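Sivon Bin Runs: README and known faults
Maintainer: Maxine Hollis. Fault notes: Riku Sugiyama and Darcy Kereama.

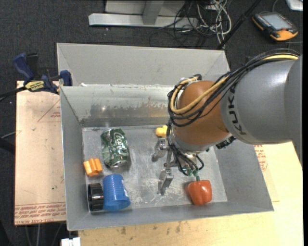 Please read the fault section before you train on any of this. The February release went out with a one-line note saying the set was "clean apart from minor dropouts." I don't think that note was true when it was written, and it has been removed.

What's in the set
145 bin-picking runs, each with one fixed-camera video, joint positions and gripper commands. Objects are household items and pieces of produce, shuffled between runs. Runs are numbered in the order they were recorded.

The fault
In 9 runs the gripper reported a successful grasp with nothing between the fingers. The arm then carried on to the drop position and the log recorded a completed pick. Chidubem Adebisi found the first one by watching the video next to the log, a check that should have been done before release.

The log has a field called grasp_ok. It is set when the fingers stop moving. They also stop moving when they reach the end of their travel, or when a fingertip catches on the bin floor. So grasp_ok means "the fingers stopped" and nothing more. Do not use it as a success label.

What we were told, and what we think
Senbridge, who set up the cell, put it down to a loose sensor connector. The connector was reseated and the next 3 runs looked fine. That is thin evidence. The fault came back later the same afternoon with the connector still tight. Darcy Kereama suspects the cabling along the wrist is being pulled at certain arm angles – plausible, but untested. We are leaving the cause listed as unknown.

Safety
One of the bad runs ended with a fingertip pressing into the bin floor until the arm's protective stop tripped. No one was near it. The stop did its job once, and I would not read more into it than that. If you rerun these motions on your own hardware, keep the speed low and have someone holding the pendant. Do not reach into the bin because the log says the pick is finished.

Files
runs/ – video and logs, one folder per run
faults.csv – run number, time of false grasp, who checked it
labels_v2.csv – success labels made by hand from video

Still open
Force readings were never recorded, so a weak grasp can't be told from a good one until the object slips. Labels in v2 had one reviewer each. A second pass is planned but has no date.

Report bad labels to Maxine with the run number and the time in the video.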